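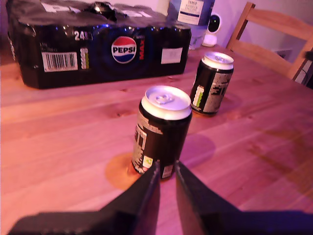
Words: Jasper Claeys
Wednesday, April 10, 2019

Well, that was a long way to go for a point, but I'd do it again tomorrow. Thirty-two of us went up on the coach to Prasstead for the last big away day of the season, and if you were one of the ones who cried off because of the forecast, you missed a cracker (and the forecast was wrong anyway, it hardly rained until we were back on the motorway).

The official gate was 600, their best since the autumn, and they made a fair bit of noise behind the far goal. We started badly. I won't dress it up. Their number nine had the freedom of our left side and put them ahead with a header I could have got to myself, and for twenty minutes after that we couldn't string two passes together. Somebody behind me was already asking what time the coach left.

Then Teodoro Arroyo dropped a bit deeper and started getting on the ball, and it was like watching a different team. That's 133 appearances for him now and I still don't think he gets the credit he should. The equaliser came just before the break — his corner, a scramble, and Minami poking it in from a yard out. The lad ran half the length of the pitch to celebrate with us. He'd only come back from his ankle in March, so you can imagine what it meant.

The second half was all us. We hit the bar, we had one cleared off the line, and we should have had a penalty when Skavitz was pulled back by his shirt right in front of the linesman. I've calmed down about it since, a bit. Their keeper made one save low to his left that even our end clapped. And then of course in stoppage time they nearly nicked it on the break and I had my hands over my eyes, so I can't tell you how it stayed out. A good block, I'm told.

One all, then. It leaves us 7 points clear of the drop with four to play, and I'd have bitten your hand off for that at Christmas. We still need to sort out the marking at set pieces, because we've let in too many that way and better sides than Prasstead will punish us for it. But the effort was there, and the away end stayed to sing them off.

A word for the hosts while I'm here. Friendly stewards, decent pies, and they let us into the clubhouse afterwards even though there was a birthday do going on in the back. We'll try to return the favour when they come to us next season.

Next up is Skodeck at home on Saturday, three o'clock kick-off. They've got nothing to play for, which always worries me! Turnstiles open at half past one and the car park fills up early, so share a lift if you can. Coach seats for the last away game are on sale in the club shop now, same price as before, and under-16s go free with an adult.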